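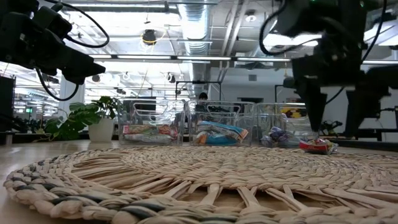
How do you keep small snacks in order when the family takes from them all day?

Give every kind of snack its own clear bin with an open top, put the bins side by side in one row, and sort everything back into them once in the week. The rest is only small habits, and I write them below as I do them in my kitchen.

Choosing the bins

I have tried cardboard boxes, glass jars and a very nice tin with a lid. The boxes became soft in one winter. The jars were too narrow for an adult hand. The tin was the worst, for what was in the tin was forgotten until it was old. Clear plastic is not so beautiful, but a person who is hungry can see what there is and doesn't need to dig.

Look for a bin with a handle opening in the front. You can pull it toward you with two fingers, also from a high shelf. Mine are from Flasen and I bought them in September, when we emptied the pantry for painting. The shop in Irnley had also a kind with lids. I took one of those home and gave it back after some days. With a lid, the children leave the lid on the counter and the bin is open anyway.

Measure the shelf before you go to the shop. My shelf is 34 centimeters deep and I almost bought bins which would stand out over the front. Measure also the height, with your hand inside, as if you are taking something out.

What goes together

Sort by kind and not by brand. When I sorted by brand I had chocolate in two places and crackers in two places. Now flat packages go in one bin, lying down, one on top of the other. Soft bags that are full of air go in another, where nothing heavy can press them. Sweets and single candies have the last bin.

A bin should not be filled to the top. If it is full, the small things slide down at the sides and stay there. I stop when I can still see the back wall from above. What is left over from the shopping stays in its big carton in the hall closet, and I fill up from there.

Old packages come to the front or to the top, new ones go under. It is boring advice, but I have thrown away enough crackers to believe in it.

Sorting on the table

I do the sorting on the table, not at the shelf. At the shelf I only push things around. On the table I put down a big woven mat first. Small packets don't slide so much on it as on bare wood, and the bins do not scratch the table when I move them. It is also good for the ears if you sort early in the morning!

A mat of plant fiber needs a little care. Crumbs go down in the open parts of the weaving and they like to stay there. Take the mat outside, hold it upright and tap on the back with a wooden spoon. Then use a dry, soft brush, always along the strands and never across. If something sticky came on it, use a cloth that is wrung out very well, and dry the mat flat in the shade. Do not soak it. I soaked our first one and it dried in the form of a hat.

Before the mat goes back to its place, run your hand over the rim and between the strands. Small candies are very good at hiding there, and in a warm kitchen they melt a little into the fiber.

Washing the bins

Wash them by hand in warm water with a little dish soap. Very hot water can make some plastics cloudy, so read first what the maker says. I use a soft cloth only, because the rough side of the sponge leaves fine lines. Clean inside the handle opening with an old toothbrush. Let the bins stand upside down on a towel, and put nothing in before they are dry also in the corners.

If there is a smell, put in a spoon of baking soda with some water, leave it for 60 minutes and rinse.

For the pantry with many shelves

My neighbors in Prerndale have labels on everything. For me the clear wall is label enough, except on the top shelf, where I put a strip of paper tape and write on it with pencil. Tape comes off easily and the pencil does not smear. If you have small children, keep the candy bin on that top shelf, and give them a low bin with the things they may take without asking. In our house this one is empty on most evenings, and then I go to the hall closet and fill it again.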